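Wollbridge clothing swap outgrows its hall, moves to Ustow Street

The Wollbridge spring clothing swap is moving. Organizers said this week the old parish hall cant hold it anymore – last year's swap drew 719 people, with a line out the door and down past the bakery by mid-morning. 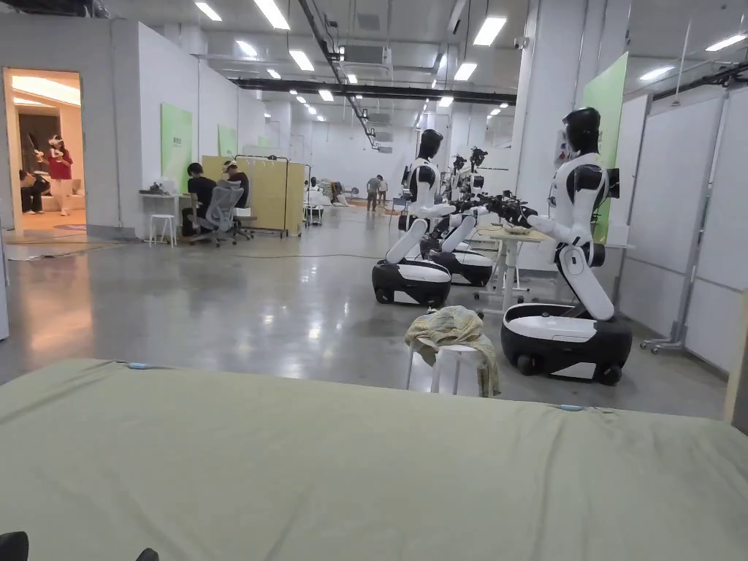 New home is the former Ertürk carpet showroom on Ustow Street. More floor, a loading door at the back, parking for 31 cars. Rent for the weekend is being covered by Lilolero, the secondhand shop on the corner.

Rules mostly the same. Bring up to 30 items, clean and folded, no underwear, no single shoes. One ticket per item. Kids' clothes get there own tickets this time after complaints that adults were trading baby socks for winter coats.
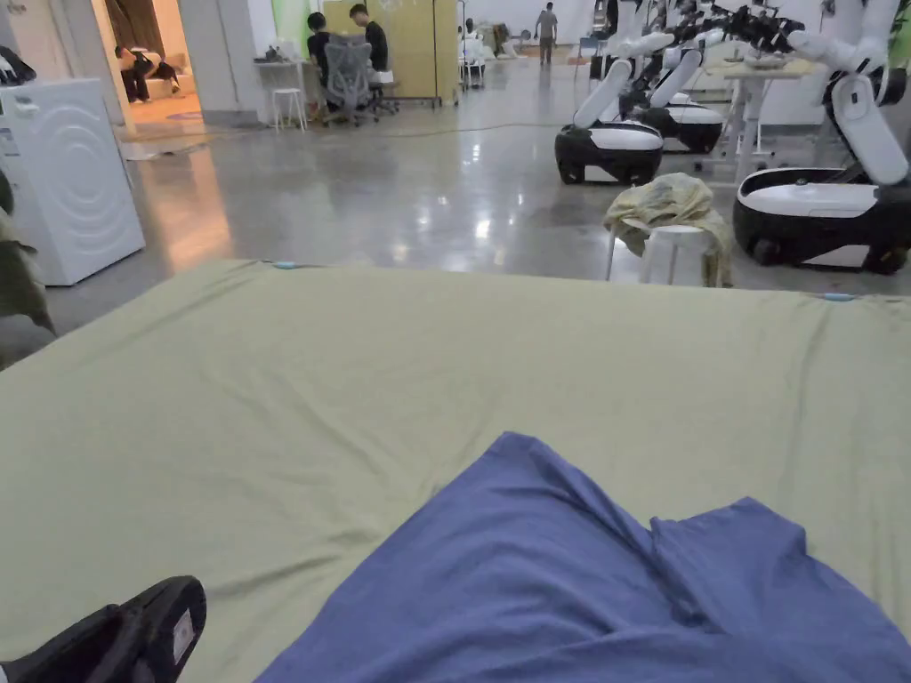 "People want to try things on and last year they couldn't turn round," said Said Belkadi, who has run the swap since it began. He wants proper changing space and a mending corner, with buttons and zippers done while you wait. Still short of sewing machines.
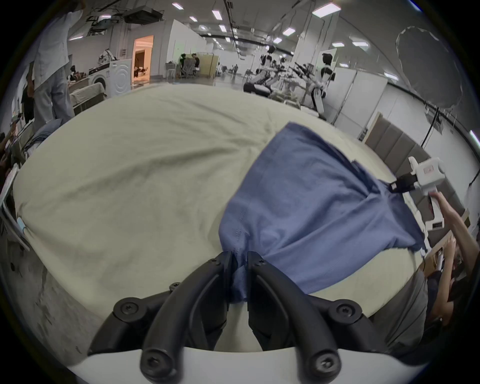 WOLLBRIDGE, February 14, 2026

Sign-up for helpers opened this morning at Lilolero and about 26 slots are still free, mostly sorting and folding the night before. Shifts run two hours. Lunch included.

Drop-off starts in May, a week ahead of the swap. Exact dates will go up in the shop window once the lease on the showroom is signed – Belkadi expects that soon.

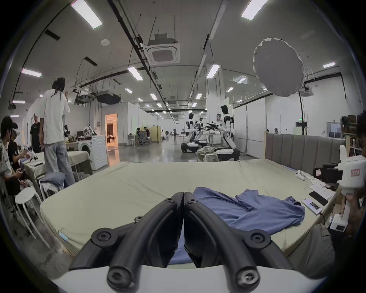 Anything left at the end goes to the county shelter, same as before. Coats are held back until fall. Torn or stained stuff gets sold by weight for rags, and that money pays for next years racks and hangers.

Entry is free. Tickets left over from last year are still good, but bring them in by noon on the first day.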